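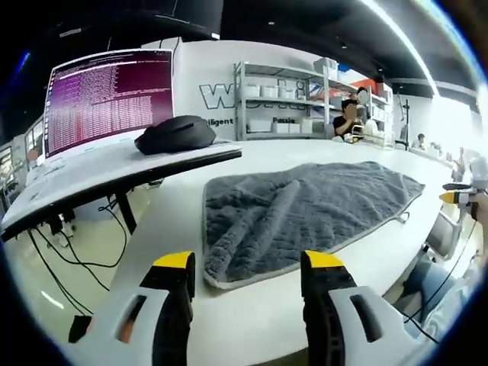
From the Grosance Home Reference, Textiles section
Written by the Grosance editors. Last reviewed in August.

Microfiber cloth

Microfiber cloth is a fabric made from very fine synthetic fibers, usually polyester or a mix of polyester and polyamide (nylon). A fiber is generally called a microfiber when it is finer than one denier, meaning that 9,000 meters of it weigh less than one gram. A strand of silk is a little thicker than this, and a human hair is many times thicker. The cloth is used for cleaning, drying, polishing, sportswear, bedding and furniture covers.

History

Fine synthetic fibers were made in small amounts in the 1950s and 1960s, but they were hard to produce in steady lengths. Japanese textile makers worked out reliable methods around 1970, and the first well-known product was an imitation suede used for coats and upholstery. Cleaning cloths came later. They were sold widely in Europe during the 1990s and became common in North American stores over the next decade.

Manufacture

Most cleaning cloth begins as a two-part filament. Melted polyester and polyamide are pushed together through small holes in a metal plate, so that each filament holds both materials side by side, often arranged like the slices of a pie. The filament is knitted or woven first. It is then treated with heat, water or an alkaline bath, which makes the two materials come apart into much thinner strands with wedge-shaped edges. This is called split microfiber. Cloth that has not been split feels smoother and takes up less water.

A common mix is 80 percent polyester and 20 percent polyamide. Some cloths use a higher share of polyamide, which takes up more water and feels softer. Others are 100 percent polyester and cost less.

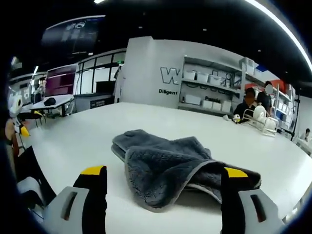
A folded microfiber towel in dark gray with a lighter edge binding.

Weight and pile

Fabric weight is given in grams per square meter (gsm). Thin cloths for glass and lenses are at the low end, all-purpose cloths are in the middle, and plush drying towels are at the top. Weight alone does not say how well a cloth works. A heavy cloth with unsplit fibers may absorb less than a lighter one that has been split.

The surface can be finished in several ways:

Terry: loops on one or both sides. Used for general cleaning.
Plush: a long, soft pile. Used for drying and for wiping off polish.
Waffle: a grid of small pockets. Used for drying dishes and windows.
Suede: a flat, very short nap. Used for eyeglasses and screens.

Edges may be overlocked with thread, bound with a strip of softer fabric, or cut without a hem by heat or ultrasound. Bound edges hold up well but can trap grit, and a stiff binding may mark soft paint.

The Grosance sample list, kept for this section, records 219 cloths by weight, mix and edge. Of these, 26 have no hem. The Widum drying towel and the Tritero all-purpose cloth are listed under plush and terry. The Benjelloun glass cloth is listed under suede.

Absorbency

Polyester itself takes in very little water. A microfiber cloth holds liquid mainly in the narrow spaces between its strands, where it is drawn in by capillary action. Split fibers make more of these spaces. They also pick up grease and dust, and a dry cloth may gain a slight static charge when rubbed, which helps it hold fine particles.

A new cloth sometimes pushes water around on the first use. This is often caused by finishing agents left from the factory, and one or two washes normally remove them.

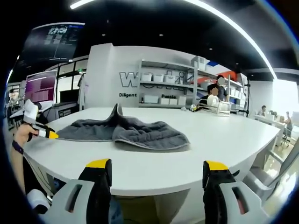 Dark gray towel with a lighter gray hemmed border, loosely folded.

Care

Microfiber should be washed apart from cotton, which sheds lint that catches in the pile. Warm water and a small amount of liquid detergent are enough for most soil. Fabric softener and dryer sheets leave a coating on the strands and reduce absorbency. Bleach weakens polyamide.

High heat can soften or fuse the fiber tips, leaving the cloth harsh to the touch. Air drying or a low dryer setting is advised. The cloth dries faster than cotton toweling of the same size. Ironing is not recommended.

Cloths used on floors or bathrooms are usually kept apart from those used in kitchens, and many commercial cleaners follow a color system for this purpose. The colors differ from one country to another.

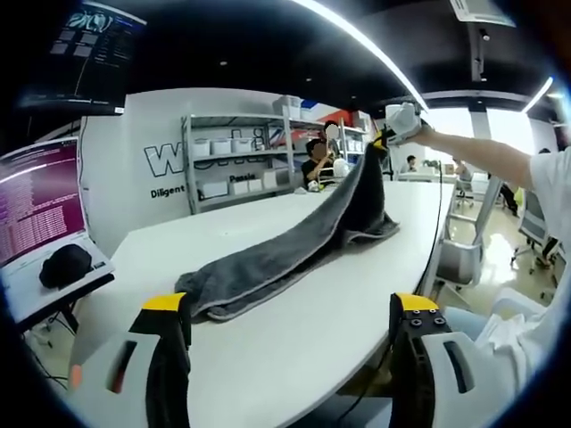
A long dark gray towel with one end raised above a table.

Environmental effects

Like other synthetic fabrics, microfiber sheds small plastic particles in the wash. Treatment plants catch a large part of them, but some reach rivers and the sea. Full loads, cooler water and shorter cycles lower the amount released, and filters can be fitted to many washing machines. Fabric made from mixed polymers is difficult to recycle, and most worn cloths are thrown away or cut down for rough work.

See also: Chamois leather; Denier; Polyamide; Terry cloth

We use cookies to remember your settings and measure visits to this site. By continuing to browse you accept our cookie policy. Accept all | Manage choices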